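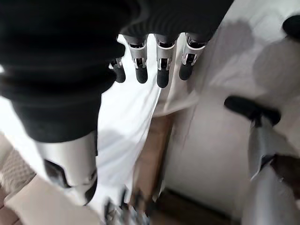

Madalena Prata

Fullholm Linens: README

Hi! Fullholm Linens is a table of old bedsheets, tablecloths, pillowcases and towels, and the sizes they come out at when you lay a tape measure on them. I started it because I sew bedding out of secondhand cloth and got tired of sellers writing "large double" when they meant all sorts of things (my bed is a double and I have been burned more than once).

There are 496 rows in the main file, one per piece of cloth. Most came out of house sales and thrift shops in Atley and Skerkbridge, and 89 of them are from Bragança, where Inês Torres went through her aunts' cupboards with a tape and a notebook. Those are the best rows in the whole thing, if you ask me.

What's in the folder

linens.csv is the main table
makers.csv has the labels I could read, typed the way they were printed, bad spelling and all
repairs.txt is loose notes on darns, patches and let-down hems
old/ is version one, kept so old links don't break

Columns in linens.csv

id: a plain number. Gaps are fine, I pulled some duplicates.
kind: sheet, pillowcase, tablecloth, towel or other. Bolster covers are under pillowcase. Bernardo Mendes thinks they should be their own kind and we have agreed to disagree.
length_cm and width_cm: measured flat, hems included, longest way first
fiber: what the label says. If there's no label it's blank, even when I was dead sure it was linen.
hem_cm: the wide hem only
town: where it was measured, so don't read it as where it was made
note: anything else, usually stains
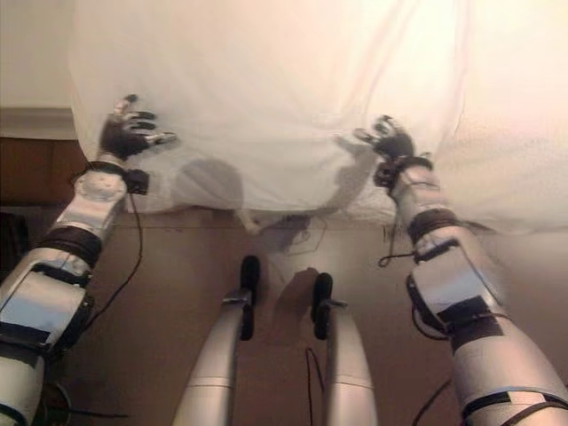

White sheet, with warm light coming through from above and behind.

How we measured

Flat on a table or a clean floor, smoothed by hand, no pulling! Sheets got measured down the middle and then along both edges, and the number in the table is the middle one. If an edge was more than two centimeters off, that's in the note column. I didn't iron anything. Henrique Correia did iron his (17 rows, look for "pressed" in the notes) and they may come out a hair longer than they would have otherwise, so leave them out if you're being picky.

Things to watch for

Old sheets have been washed who knows how many times, so please don't use these numbers to work out what a factory sold. Fitted sheets are missing completely. I tried three and the corners made me cross. Also, towels are thin on the ground, and the ones I have lean heavily toward hand towels with initials on them, which people hang on to.

Some rows from last February have width and length the wrong way around. I fixed the ones I found. If you spot a tablecloth wider than it is long, that's probably one of mine.

Using it

Help yourself, for sewing or school or whatever you like. A mention of Fullholm Linens is nice but I won't chase you. If you want to add rows, send them in the same column order, in centimeters, and tell me the town. Mafalda Teixeira checks new rows before I paste them in, and she will write back to you about commas.

Last updated Nov 24, 2023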